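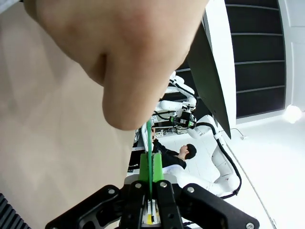

Who should teach a robot a new job? The person who already does that job well with their own hands, even if they have never written a line of code.

Home | Essays | Workshop Notes | Letters | Search

Filed under: Robots & Work

I have spent most of the spring going in and out of labs and small factories where people teach robots by showing them, and I have come home from nearly every visit in a better mood than I left. I want to make a case for this way of working, because I think it gets talked about as a stopgap, something we put up with until the clever software arrives. I think it is the best part of the whole business!

There are two common ways to do it. In one, you take hold of the arm and move it through the task, the way you might guide a kid's hand on a pencil. In the other, you work a set of controls from a short distance away and the arm follows you. Either way the robot records the motion, and after enough rounds it has something to learn from.

My favorite visit was to Kauppinen, where a man named Thijs Jacobs let me try both. He packed glassware for years before he ever touched a robot, and it shows. When he brings a gripper in toward a thin part he slows down well before I would, and he comes in at a slight angle so the part settles between the fingers and doesn't get shoved sideways. I asked him why. He had to do it again, slowly, to find out. That is exactly the kind of knowledge that never makes it into a manual, and he had put it into the robot before lunch.

I was terrible at it, by the way. With the remote controls I kept overshooting, and three of my attempts ended with the part on the floor. Guiding the arm by hand went better (you can feel when you're fighting it), but my motions were jerky and I changed my mind halfway through almost every one. Thijs kept some of those. He likes a few runs where the person gets into trouble and works their way out, as long as the recovery is a good one. A robot that has only seen perfect grabs has no idea what to do after a bad one.

Which brings me to the thing I'd argue about with anyone. People love big numbers here. Destden set out to record 2000 demonstrations of a single sorting task, and the folks there were proud of the figure, and fair enough, that is a lot of patient work. But over at Tarkgate they got a similar job running on 228, nearly all done by three people who knew the task cold and agreed beforehand on how it should go. I'm not claiming that proves anything for every task. Different parts, different arms. Still, I would rather have the smaller pile, and I'd spend the saved hours letting those three people watch the robot try and fix what it gets wrong.

There are fair complaints. Remote control is tiring – an hour of it left my shoulders in knots, and I was sitting down. And there's the question of pay. If a packer's skill ends up inside a machine, the packer ought to be paid as a teacher for that, with a teacher's say in how it gets used. Granero does list "demonstrator" as its own job with its own wage, and I hope others copy them soon.

We use cookies to remember your reading preferences. Accept | Manage settings

What keeps me hopeful is how people look when the arm first does the thing on its own, a bit clumsy, with their own habits showing in it. Thijs spotted his slow approach right away and laughed out loud. I'm going back in June to try the controls again, and I have been practicing with chopsticks.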